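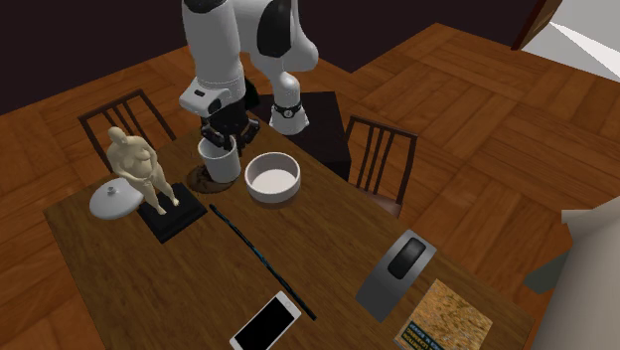

Sunita Kandpal wants to know why the water tasted of pool all through February and whether it's safe for making up baby formula. Fair question, and she wasn't the only one who wrote in.

Short version: the Watgate plant switched disinfectants for the season while the mains got flushed. More chlorine smell, same water. The February test sheet came back inside limits on everything they check. Formula is fine per the plant office, boil and cool it like the can says. If the taste bugs you, fill a pitcher, leave it in the fridge overnight with the lid off. Most of the smell goes. Lemon helps too but not in formula obviously.

Flushing isn't over. Next round is Thursday, March 15, 2018, starting 5 a.m. on Terkent Road and working down the hill to the school. Should be done by 11. Expect low pressure, maybe brown water for a bit. Run the cold tap in the tub til it clears. Don't run the hot or you'll pull the rusty stuff into your heater, and then you're draining the heater. Ask me how my Sunday went.

No laundry that morning. Whites especialy.

Filters. Several of you asked about the Drindeo jug the hardware store has by the register. I have one, it's OK. Slow. The cartridge is meant to last 900 cups, mine went sluggish way before that. Doesn't soften anything so your kettle will still scale up. White vinegar, half an hour, rinse twice.

Bills: the new rate kicks in with the next one. First 1,000 gallons stay at the old price, after that it goes up a step. If yours looks way off, check the toilet first (food coloring in the tank, wait, look in the bowl) then call the office. They will send someone to re-read the meter, no charge, but you have to ask for it.

Lane by the Chaturvedi building still has the hydrant leak. Reported twice. It's on the list, they say. Park on the other side for now, it was icing over at night.

More questions, drop them in the box at the libary or reply to this. Paper copies of the test sheet are at the front desk there too.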